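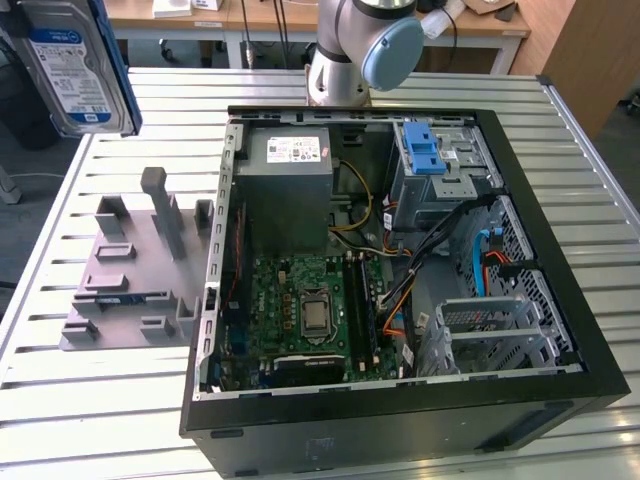 Tower on its side, panel off, power supply at the upper left of the case.

Pemdale Desktop Teardown Set: README

Maintained by Poul Arnardóttir, Gutthorpe

What the set covers

Pemdale is a collection of pictures and notes on the insides of ordinary desktop computers, put together for people who learn to take them apart and sort the parts for reuse. It has 24 towers in it so far. Each one has a folder, and each folder has the pictures, a parts sheet and a short text file of remarks.

Laptops, all-in-ones and servers are left out. So are monitors and keyboards, which go in the Zestton set.

How a tower is laid out

The case goes on its side on the slatted table with the open face up. Cables are left as found for the first picture. Please do not tidy them beforehand, as the run of the cables is one of the things people look up.

Names used in the parts sheets

psu: power supply unit, with its label where there is one
board: motherboard
cpu: processor, entered as seated or removed
ram: memory modules, one line per slot, empty slots included
card: any expansion card
hdd: 3.5-inch hard disk drive
cage: metal drive cage, with its release latch if fitted
bracket: loose or fitted plastic drive bracket
sata: data cable, with colour
power: wires from the psu, with colour

The tower in the picture at the top has two RAM slots with a module in one of them, so its sheet has two ram lines and the second reads "empty". Its SATA cables are entered as one blue and one red. The latch on the cage is blue plastic and is listed under cage.

Files in a folder

parts.csv is the parts sheet. remarks.txt is free text and may be blank. Pictures are numbered in the order they were taken. Folder names are the word "tower" and a number, with no maker's name.

Filling in a sheet

Write what is there and leave the rest. If a label can't be read, put "unread" and move on. Colours are plain words: grey, green, black, yellow. Do not guess a model from the shape of the case. Sizes are only given for drives.

Known gaps

Towers from the Penner batch have no remarks. Two folders lack a card line where a card is plainly fitted, and these will be put right in the June update. Cable colours were not recorded at all in the early sheets and have been added from the pictures, so a cable hidden behind a drive bay may be missing.

The spelling of "grey" is mixed in the older files. Search for both.

Changes and corrections

Send corrections with the folder name and the line as it should read. Pictures are not replaced once a folder is out, but extra ones can be added at the end of the run.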